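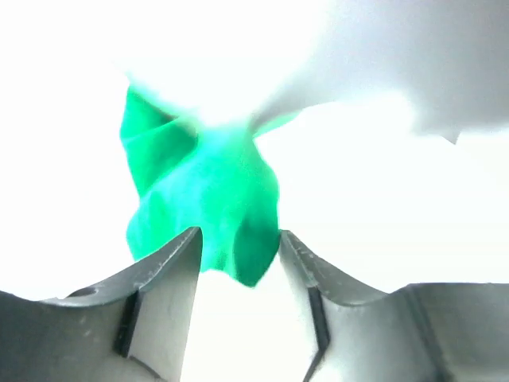
Late August, evening

I did the washing pile today, all of it, and I want that written down because I have been walking round it for the best part of a fortnight. It had got to the stage where I was taking clean socks out of the middle like someone robbing a nest. So after breakfast I cleared the white boards, wiped them over, put the radio on and began.

The boards need painting again. They are scuffed all over and the grain is coming through grey, and I keep telling myself I like it that way (I do, mostly). Damir did them the summer we moved to Pirkmont, and he did them in his good trousers, which I also found in the pile this morning, paint on the knee and all. I folded them with the rest. He will never throw them out and I have stopped asking.

I started with towels, as Mum always did -- big things first, so the heap goes down quickly and you feel you're winning. Then pillowcases, then the awful fitted sheet, which I rolled into a ball and pushed to the back of the cupboard where it can think about itself. By eleven I'd had two cups of tea and was on to clothes.

And then the green. I had forgotten how very green it is! Malsha gave it to me before she went off to Tratotano, out of a bag of things she said she couldn't carry and didn't want to sell, and I remember laughing and saying I'd look like a runner bean. I have worn it more than anything else I own. It's soft and it gives a bit when you pull it, so it goes on over everything when the mornings are cool, and it has come through I don't know how many washes without fading, unlike my poor navy cardigan.

It's a devil to fold, all the same. It slithers. You get one half lying nicely and the other half creeps off, and if you pick it up to start again you are back to a handful of crumples. I found the way in the end, which is to leave it flat on the boards, turn the end back on itself, smooth it along with the side of your hand and only then bring the rest over. I was so pleased that I left it lying there a while before I put it away.
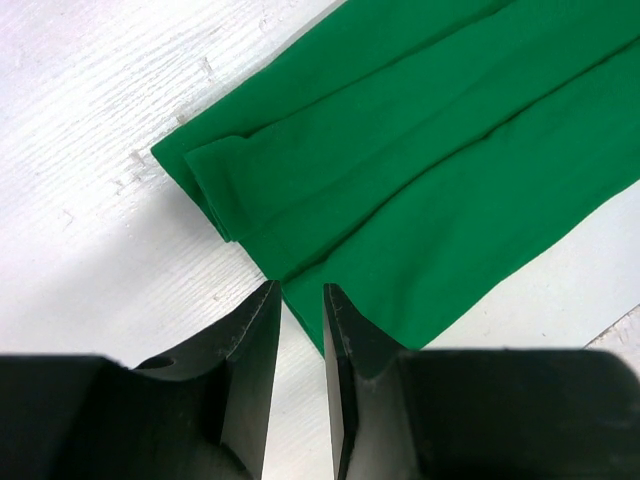 The green one, end turned back, on the old white boards.

I wrote to Malsha after lunch to tell her it's still going strong. I ended up writing four sides, mostly about the garden and about Mrs Kumarasinghe's new fence, which is 2 inches over on our side according to Damir and exactly where it ought to be according to her. I have no opinion. It's a handsome fence. She passed me a bag of plums over the top of it this afternoon and I'm not going to fall out with a woman over 2 inches when she gives me plums.

Damir came in at six with the shopping and put his wet jacket straight down on the clean towels, bless him, so three of those are back on the airer. He had been to Stakora for a new handle for the cupboard and come home with a handle, a lamp bulb and a bag of 50 clothes pegs, because they were on offer. We do need pegs. We had sausages and the first of the plums, stewed, a little sharp.

Still to do: the box of winter things, the odd socks, and the button on his blue shirt. I might take the winter box up to the landing tomorrow and go through it there, where the light is better. Rain on the roof now and I'm very ready for my bed, with the clean pillowcases on.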